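How to Bring a Picking Arm Into a Small Book Room Without Upsetting Everybody

By Ustyna Zakharchenko
November 2023

I look after the returns and resale room at Skutstead, where secondhand and sent-back books get sorted, checked and shelved again. We've had an arm handling books alongside us since March, and I've had enough letters from other small shops asking how we went about it that I thought I'd better write it all down properly, with a cup of tea at my elbow, so forgive me if I wander.

Step 1. Watch the job before you change it.

Sit with the people who do the sorting and let them talk while they work. I spent a good long while beside our two most experienced sorters and learned that the lifting was what wore them out, and the deciding was what they liked. (They had opinions about which parts I could take away, and they were right!) Write down what they tell you in their own words and keep the paper, because you'll want it again when the supplier starts asking you questions.

Step 2. Choose your first books together.

We started with a mixed lot of 20 books, picked out by the sorters themselves, and I would do it the same way again. Go for things your people know well, so they can tell you right away when a title has been put in with the wrong group. Ours leaned heavily on business books, and a Chinese edition is a lovely test for your records: the paperback of Billion Dollar Brand Club has its English title in very large black letters, but there's a Chinese title too, on a bright blue band, and whoever is checking the entry needs to know that both belong to the same book. Agree on which title goes first in your system and tell everyone on the same morning. 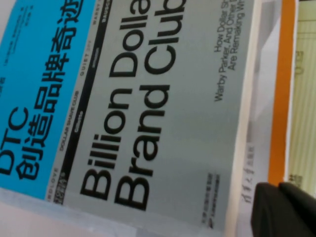 Step 3. Rewrite the jobs, on paper, before the first full shift.

Please don't skip this one. At Skutstead we have a sheet we call the Pasichnyk sheet, after the street our old building was on, and it says who loads, who checks condition, who answers the arm when it stops and who is allowed to switch it off. The answer to that last one is everybody. We also wrote down that hours would stay as they were through the first season, and I signed it, and you should be ready to sign yours too.

Step 4. Set up the loading spot.

Let the person who'll stand there decide the height of the table. Leave room to walk behind them. Put the stop button where a shorter colleague can reach it without stretching, and try it with that colleague there.

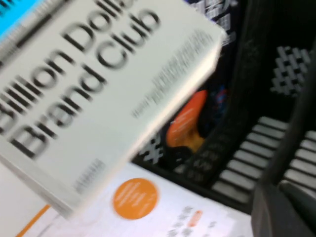
Then mark the floor with tape and live with it for a week before you fix anything down. We moved ours 2 times, once for the door and once for Huleck, our shelving supplier, whose carts turned out wider than I'd remembered.

Step 5. Keep a stop log.

Every time somebody has to step in, they write one line: what the book was, what they did, how they felt about it. By the end of summer ours had 1,008 lines, and I read every one of them. Plenty just say "thin one again." Bring the log to your weekly chat and let the sorters choose which problem gets looked at next.

Step 6. Give the saved time to something people want.

Our sorters asked to learn repairs, so now they mend loose hinges and torn jackets in the afternoons, and the better copies go out through Jetine, our little online shop. Ask early, and put the training in the budget along with the machine. If somebody would sooner go on sorting by hand, keep a table for them. We still have one by the window, and it's in use most days.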